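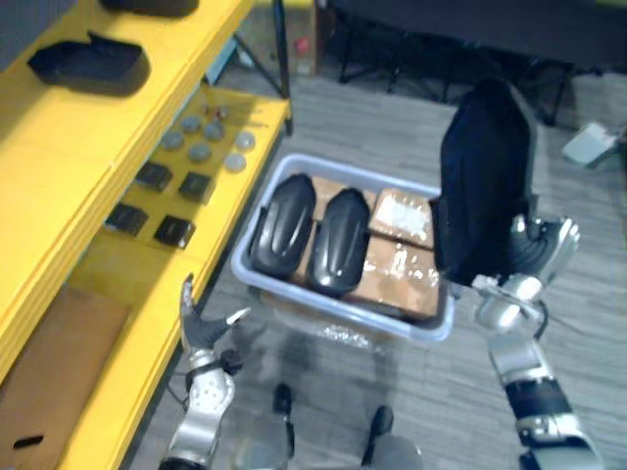
GRELLCOMBE, 12/07/2019 - Jellevier will move its spare parts counter to the Zamora building in September, the company said. The new counter replaces two separate stockrooms and will hold 237 part numbers for pumps and valves. Small parts go on open tiered shelving in yellow, with round gray discs and square black pads set out on the same shelf and larger black pieces on the shelf over them. Each part number keeps its present code, and open orders will carry over without change.

Trade customers will be able to collect orders from 8 a.m. on working days. Orders placed by phone will be held for 18 days, after which they return to stock.

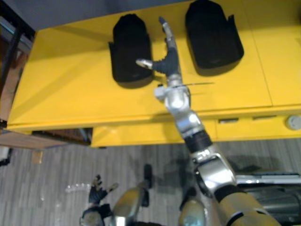 Two black items on a yellow tabletop.

Ignacio Tran, operations manager, said the move shortens the path between receiving and issue. "Staff now cross a yard to fill a mixed order. At Zamora the whole order is filled in one room."

Stock records will run on the Lerker system already used at the main warehouse. Returns should be sent to the present address until the end of August.

Contact: Hideaki Murakami, Customer Accounts, Jellevier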